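Snack swap is back in Gollville

October 13, 2023

I've been moaning about the gap left by the old corner shop for ages, so I was chuffed to hear that Kestik is opening on Gollville high street this month! It's a small place, 478 square feet, and it'll sell nothing but snacks, most of them in little packets for lunchboxes.
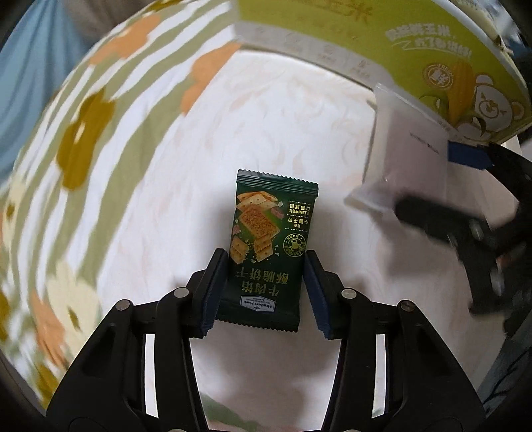

A small green snack packet with gold and white print.

The best bit (for me, anyway) is the swap shelf. Bring in 5 unopened packets you've gone off and take home 5 different ones. Doors open at nine on October 29, and the Van Acker car park next door is free all morning.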